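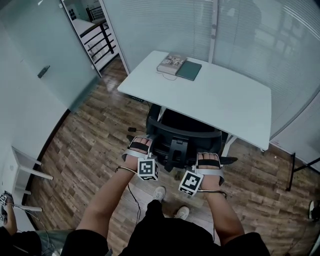
Desks and chairs, second floor, minutes, May 2021. Chair: Sibel Karaca. Notes taken fast, corrections to me please.

1. Tidy desk rule. Agreed in April, still patchy. Sibel wants every chair pushed in under its desk at the end of the day, like the black one at the white desk by the glass wall. Books and notebooks can stay if they're on the far end. Cables are the sore point -- the charging cable over the desk edge and the power adapter on the floor underneath are just what we said we'd sort. Clips to be orderd, pack of 100.

2. Chairs. Quote in from Cordier for 10 replacements, mesh backs. Sirent cheaper but no armrest option. Long talk, no decision. Sibel to ask both for one sample each, to be tried out for a week before we vote.

3. Blinds. Left side of the Mastinside room won't close all the way. Reported twice. Landlord says next month. Chase.

4. Budget. $500 left for small items this quarter. Clips come out of that, also felt pads for chair legs (floor is getting marked near the printer). Agreed.

5. Dreltthorpe move. Need 3 desks for the new people. Two spare in storage, third to be bought or borrowed from accounts -- they havent answered.

6. AOB. Door handle on the small meeting room loose again. Lost property box is full, take your stuff or it goes.

Actions: Sibel -- samples, landlord. Me -- clips, pads, email to accounts.

Next meeting: same room, date to follow.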